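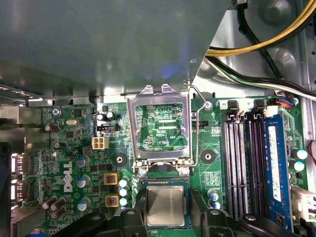
The Dell with its socket open and the processor on its way in. Three memory slots still empty.

December 23, 2024

I have been told twice this year that the old Dell needs replacing. The first time was by a pop-up. The second was by the repair counter at Zindell, where a very polite person looked at the tower for less time than it takes to read a menu and quoted me 750 dollars for a new machine, tax not included. I asked what was wrong with mine. "It's older," I was told. So is my refrigerator.

I'm not against new computers. I am against being sold one on the strength of a shrug. What I do on this thing is email, bookkeeping, photos and a lot of browser tabs. It did all that fine in September. By the end of fall it was dragging, and I wanted to know what had changed before I paid anyone to make the question go away.

So I went the other way and bought a used processor, a step up within the same family, for 62 dollars. It came from a reseller called Flavau, whose listings all say "tested and working" in the same green letters. I don't put much weight on that. Everything is tested and working until you write to ask how it was tested. I did write. The answer came back in one line: "Tested and working." All right then.

Here's where I should admit I distrust upgrade guides as much as I distrust repair counters. I read 7 of them. They disagreed on nearly everything except that you should turn the power off. One wanted me to spread thermal paste with a plastic card, another said a dot in the middle, another drew an X. The one on the Sestberg forum went on for pages about the correct dot size and then had a long fight in the comments over rice grains versus peas. I used a dot. I have no idea whether it was a pea.

The checking matters more than the paste, and that part is dull, so it gets one paragraph in most guides. You look up the board and the list of processors it will take. Then you look at the BIOS version, because a board can have the right socket and still refuse the chip until it gets an update. Mine was behind. I did the BIOS update with the old processor still in place, which you need to do in that order, and I'd have found that out the hard way if I'd gone by the cheerful guide with all the exclamation points.

As for the inside of the case, it's tighter than it needs to be. There's a great gray slab of sheet metal hanging over part of the board, and it is always in the way of whatever you're trying to see. I have read that this sort of layout is "tool-friendly." Friendly to which tool?

The socket itself is the one piece of the whole business I'd call well made. You release the wire lever, swing it up, and the metal frame tips back on its hinge and stays there. With the frame standing up there's some lettering on the board behind it, XDP_CPU, that I spent an evening reading about for no benefit at all. The chip goes in with the silver side facing you. It should be set straight down, with no sliding and no pressing. People online call this "zero force," and then the lever takes a fair amount of force to close, enough that I stopped and looked it up again. Apparently that's normal. I still don't love the sound.

Then there's the memory. The board has slots for four sticks and mine had a single blue one in the rightmost slot, which I'm fairly sure is half of what was slowing things down. I've ordered 2 more sticks. Yes, I know about matching pairs. I also know that the people who are strictest about it tend to own a great many pairs.

Did it work? It starts. The new processor shows up by name in the setup screen, and the bookkeeping file opens quicker than it did, or I want it to, having paid for it. I didn't time it before, so I'm not going to hand you a percentage. Someone on the Pan mailing list claims the same swap made his machine "like new." I'd like to see what his new looked like.

The fan is louder at startup for a few seconds and I haven't worked out why. Could be the heavier chip, could be my paste, could be a cable brushing something behind that gray panel. I'll have the side off again when the memory gets here and will look then. If the 750-dollar machine turns out to have been the right call after all, I'll say so on this page, under protest.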